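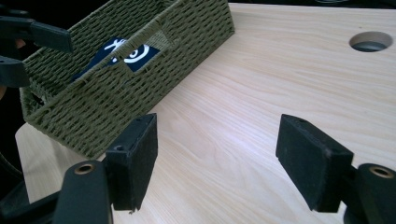
*Ticket 621, attachment 1: handheld gripper at the woven basket, table 2*

**Subject:** Finger pads for the handheld grippers, repair or reorder
**Opened by:** Omolara Afolabi
**Assigned to:** Ravindran Panicker
**Status:** Waiting on quote
**Opened:** Tuesday, February 19, 2019

**Problem**

The pads on our handheld grippers are rounding off at the edges. The black surface layer is still on, but thin cards slip when the operator pinches them near the pad tip. Boxes and the basket rim are fine. I need to know if we can buy pads alone or if we have to budget for full finger sets.

**Log**

**Ravindran:** Which units? Please send the numbers off the handles.

**Omolara:** Both units at table 2. The spare in the cabinet is fine, but it has the older mount and the pads don't swap over.

**Ravindran:** Checked the parts list. The pad is held by small screws through the top face, so it can come off without touching the mounting arm. Jandero sells the pad separately at $20 each. Full finger set is $300 and includes the arm with the brass insert already fitted.

**Omolara:** Then pads only, if the inserts are good. How do I check them?

**Ravindran:** Take the finger off and run the bolt in by hand. If it turns freely and stops square, keep the arm. If the insert spins in the plastic, that arm is done and you need the full set.

**Omolara:** Did that on all four fingers. Three are good. One insert on the second unit turns with the bolt.

**Ravindran:** OK. That's one full set for the second unit and one pair of pads for the first. Don't glue the loose insert. We tried that last year and it came out again with the arm still bolted to it.

**Ecaterina Nistor (purchasing):** The Jandero account has a minimum order. One finger set and one pair of pads comes to $340, which clears it. Shipping is extra and I don't have that number yet. Do you want spares on the same order? The next equipment budget opens in June and I can't promise anything before then.

**Omolara:** Yes, add two more pairs of pads. I would also like to ask for a third complete gripper in June. When one unit is out we lose the two-person tasks.

**Ecaterina:** Two pairs adds $80, so $420 before shipping. Put the third gripper on a separate request. If it goes on this ticket it will be counted as repair.

**Ravindran:** For the June request, ask for the same mount as table 2. The old spare is no help to us for parts.

**Next steps**

- Ecaterina: get shipping cost from Jandero, then place the order
- Omolara: mark the finger with the bad insert, file the June request
- Ravindran: fit the new parts and repeat the card pinch test on both units before closing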